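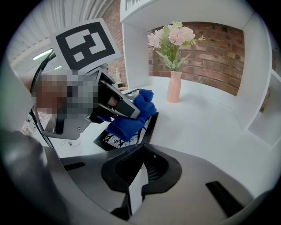 Getränkewirtschaft und Veranstaltungsrecht
Skript zur Sitzung 5: Der Ausschank an Festtagen
Dozentin: Bohumila Tóth

Vorbemerkung zur Sprache: Ich verwende in diesem Skript das Wort «Festtag» für jeden Tag, an welchem ein Lokal wegen eines Anlasses im Kalender deutlich mehr Gäste erwartet. Ein gesetzlicher Feiertag muss das nicht sein. Der Faschingsdonnerstag im Februar ist also auch ein Festtag in unserem Sinn, obwohl an diesem Tag viele Menschen arbeiten.

5.1 Umsatz und Ertrag

In der letzten Sitzung wurde gefragt, ob ein voller Abend immer ein guter Abend ist. Für die Kasse stimmt es meistens. Für den Ertrag muss man genauer rechnen. An einem Festtag steigen mit dem Umsatz auch die Kosten für Personal, Sicherheit, Glasbruch und Reinigung, und sie steigen nicht gleichmässig. Eine zusätzliche Kraft hinter der Theke kostet gleich viel, ob sie 26 Gäste in der Stunde bedient oder nur die Hälfte davon.

Wir arbeiten weiter mit dem Lokal Bednárik, das Sie schon aus der Übung kennen. Der Betrieb hat 8 Zapfhähne und eine kleine Küche. An gewöhnlichen Abenden arbeiten fünf Personen, am Faschingsdonnerstag sind es sieben. Die Inhaberin, Monique Langlois, hat uns erlaubt, ihre Überlegungen zu verwenden, aber nicht ihre Preise. Die Preise im Übungsblatt habe ich deshalb selbst eingesetzt.

Frau Langlois bestellt für den Festtag nur Fassbier auf Kommission, das heisst, volle und nicht angestochene Fässer gehen an den Lieferanten Arnlow zurück. Spirituosen kauft sie fest ein, denn sie verderben nicht. Bei den alkoholfreien Getränken hat sie früher zu wenig bestellt. Das ist ein häufiger Fehler und er ist teuer, weil die Marge dort oft besser ist als beim Bier. 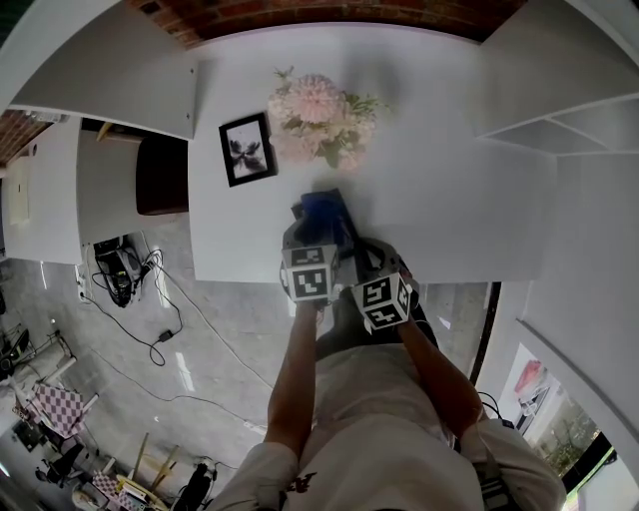
Seite 7

5.2 Die Pflichten beim Ausschank

Das Gesetz unterscheidet nicht zwischen einem ruhigen Abend und einem Festtag. Die Pflichten bleiben dieselben, nur ihre Einhaltung wird schwieriger. Merken Sie sich bitte folgende Punkte:

- Das Alter muss im Zweifel kontrolliert werden, auch wenn die Schlange lang ist. Ein Stempel auf der Hand genügt nur, wenn am Eingang wirklich ein Ausweis gezeigt wurde.
- An erkennbar Betrunkene darf kein Alkohol mehr abgegeben werden. Die Entscheidung trifft die Person an der Theke, und die Leitung muss sie darin unterstützen.
- Mindestens ein alkoholfreies Getränk darf nicht teurer sein als das billigste alkoholische. Verglichen wird auch der Preis pro Liter.
- Eine Verlängerung der Sperrzeit beantragt man vorher bei der Gemeinde. Eine mündliche Auskunft am Telefon ist keine Bewilligung.

Zum zweiten Punkt gab es im vorigen Jahrgang eine lange Diskussion. Manche Studierende meinten, «erkennbar» sei ein zu weiches Wort. Das ist richtig, aber ein Messgerät an der Theke wäre keine Lösung. In der Praxis helfen klare Absprachen vor der Schicht: Wer sagt dem Gast, dass er nichts mehr bekommt? Wer bringt ihm Wasser? Wer ruft das Taxi?

5.3 Der Heimweg der Gäste

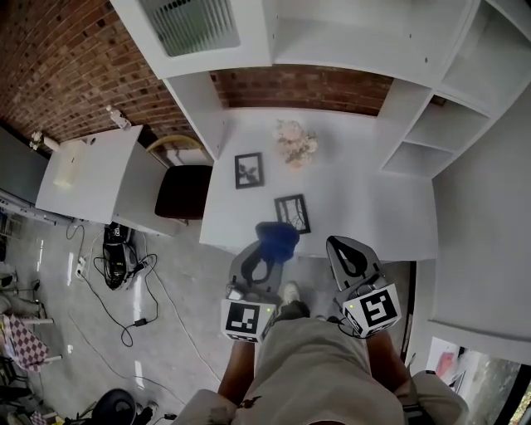
Rechtlich endet die Verantwortung des Wirtes nicht immer an der Tür. Wenn er sieht, dass ein stark betrunkener Gast mit dem Autoschlüssel in der Hand hinausgeht, kann er verpflichtet sein, etwas zu tun. Wie weit diese Pflicht reicht, ist vom Einzelfall abhängig, und wir besprechen es am Fall Sarnine noch ausführlich.

Wirtschaftlich gesehen ist der Heimweg ebenfalls interessant. Das Bednárik bezahlt am Faschingsdonnerstag einen Teil der Kosten für den Sammelbus Wesulora. Diese Ausgabe gehört in der Kalkulation zu den Kosten des Abends und nicht zur Werbung, auch wenn sie wie Werbung wirkt. Im Übungsblatt wird dieser Posten oft vergessen.

Aufgabe bis zur nächsten Sitzung: Berechnen Sie den Deckungsbeitrag des Abends einmal mit und einmal ohne Sammelbus. Schreiben Sie dazu eine halbe Seite, in welcher Sie Ihre Annahmen nennen. Die Abgabe erfolgt auf Papier, vor Beginn der Vorlesung.

Weitere Unterlagen zu diesem Kurs
Sitzung 3: Kommissionsware und Rückgabe
Sitzung 4: Personalplanung in der Saison
Sitzung 6: Haftung des Wirtes, Fall Sarnine
Übungsblatt Bednárik (korrigierte Fassung)
Wortliste Gastgewerbe für Fremdsprachige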